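The Screw

I had a post half written about calibration, and it was going to be very educational, and then on Friday a screw came out of something and I lost most of a day to it. So calibration can wait. You have all been so patient.

For anyone who came here from the sourdough posts: my job at the moment is picking things up with a gripper in each hand so that a robot can later learn to pick them up with nobody's hands at all. The software we run this through is called Grorov. I didn't name it.

The fault first showed up as a tick. Zinash Demissie heard it before I did. She was on the left-hand unit and said it clicked when the jaw closed, and I said they all click, which was true and also the sort of thing a person says shortly before losing a day. We carried on. By the eleventh take the tick had become a small wobble, and by the fourteenth the two fingers were closing a hair out of line, so that anything thin got pinched at one corner and then swiveled, slowly, like a weathervane.

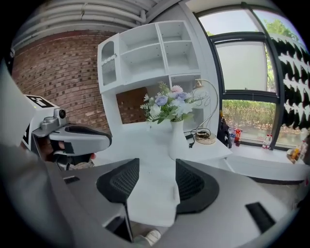
Two grippers at the desk, plus flowers.

Chaltu Alemneh keeps the log, and the log is where it gets embarrassing. The tracking looked fine. The marker looked fine. Every number Grorov puts in green was green. What Grorov doesn't have a number for is "finger is a bit loose," so as far as the software was concerned we were having a lovely morning. It was even giving us a quality score. I won't say what the score was, but I have had worse report cards.

What I should have done is stop at the first tick. It's in our own rules, which I wrote, in October, in bold: any new noise, put it down and look at it. What I did was tighten the thing I could see, which was not the thing that was loose, and start another take. If you have ever fixed a rattle in a car by turning up the radio you will know the feeling of progress I had.

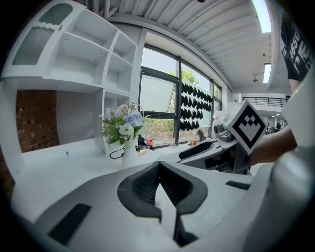 Fuad Kahsay came down after lunch with the good screwdrivers and asked how many fasteners there were supposed to be on the finger mount. Four, it says in the drawing. He counted, then he counted again out loud for my benefit, and there were three. The remaining ones had backed out far enough to turn by hand. So the mount had been rocking on every close, and the jaw opening we were recording wasn't quite the jaw opening we were getting.

Then came the discussion about whether this was a data problem or a safety problem. I was for data. Zewditu Degefa, who has the final word on such things, was for safety, and she was right. These same finger mounts go on the arm upstairs. A loose finger in my hand is a nuisance, and my hand stops when I say "ow." The arm moves a lot faster than I do and has never once said "ow." If a finger lets go there, it leaves with some enthusiasm, and it goes wherever it was pointing.

So the arm got switched off and the key went in Zewditu's pocket, and every mount in the building was taken apart and looked at. That was forty screws, a fair number of which had no threadlocker on them at all. I'd like to blame the supplier but we assembled those ourselves, on a day when I remember being very pleased with how quickly it was going.

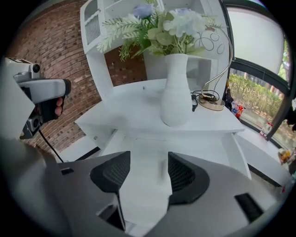
The fix is dull. Blue threadlocker on every mount screw, a torque driver in place of "snug," and a stripe of paint across each head so you can see at a glance if one has turned. Shewit Moges did the stripes and has a much steadier hand than I do — mine look like the work of a nervous child, so I was moved to cleaning duty. We also added a wiggle check before each session. You hold the finger, you try to wiggle it, and if it wiggles you go and get Fuad.

The takes are the painful part. Everything from the first tick onward is marked bad, and since I can't swear to when the first screw began to move, Chaltu marked the ones before that too. That's the whole morning. Grorov still thinks they're excellent.

Calibration next time, unless something else falls off.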